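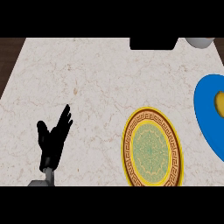 Meinrad Kofler wrote in to ask why a page that sells a machine spends so many words on what the machine won't do for you, and whether we were trying to talk him out of buying one. He runs a staff canteen and had already read two other suppliers' pages that week. Both of them promised him fewer people on the payroll by the end of the first year.

We don't promise that. We have sold kitchen automation long enough to have taken some of it back.

Drornen Counter Arm
Hire or purchase, for canteens and catering kitchens
Item 743

What it is
A two-arm unit with humanlike hands, meant for clearing and resetting tableware at a serving counter. The arms come from Jiang. The control software is Eltosard's. We supply the mounting, the guarding, the installation and the training, and ours is the phone number your staff will be given.

What the maker says
The maker's literature says the unit "frees your team for higher-value work." Ask what the higher-value work is before you sign anything. In most kitchens we visit, the person who clears plates also notices that the soup has run out, wipes the spill by the tray rail and tells the new cook where the big ladles are kept. Take away the plates and those jobs are still there, but they no longer belong to anyone in particular. Someone has to write them down and give them to a person by name.

What we have seen
Plates on an open counter, with room between them, are the sort of job it suits. Stacks are harder. Cutlery is poor and we don't quote for it. Glassware we will quote for only after a trial in your own kitchen with your own glasses.

Speed is the figure everyone wants and the one we trust least. The literature gives 600 items an hour. We plan for 400, and we would ask you to plan for less than that in the first month. The larger figure assumes that every plate is where the software expects to find it, and your customers have not read the manual.

What changes for the people on shift
Expect one person per shift to become the one who looks after it. This happens whether or not you arrange it, and it tends to be whoever was already the most obliging. Put it in the job description and pay for it. The training takes a full day and we will not shorten it, even when the rota is tight.

Expect complaints about pace as well. A person working beside a machine that never stops for a chat starts to feel watched by it. Brigitta Egger's crew at Miltia asked for the throughput display to be turned toward the wall, and we did it on the second visit. It can be ordered that way now at no extra charge. It can also be ordered without a display.

The unit keeps a log of stops. Managers like it. We would ask that you agree with your staff, in writing and before installation, who may read the log and what it may be used for. We have a one-page form if you don't have one.

What it doesn't change
Breakages, much. Early starts. The need for two people at the lunch peak. If your business case depends on cutting a post, send us the spreadsheet and we'll tell you where we think it goes wrong.

Before you order
Measure the counter, including its depth, and note anything that lives on it permanently.
Tell us every kind of plate and bowl you use, decorated ones included. Mixed tableware means a longer setup.
Find out who will lose hours, if anyone will, and talk to them first.

Terms
Hire is by the month, with a minimum of three. You can end it after the first month if the staff who work with it want it gone; we ask for a short note from them, and the manager's signature isn't needed. Purchase includes a service visit every quarter for two years. Spare fingers are sold singly. A replacement wrist cuff is 39, fitted at the next service visit, and covers are extra.

Delivery is currently running into April. Trials are booked separately and take up one morning, beginning at 6:30 so that we are out of the way before lunch.

Meinrad took the three-month hire, without the display.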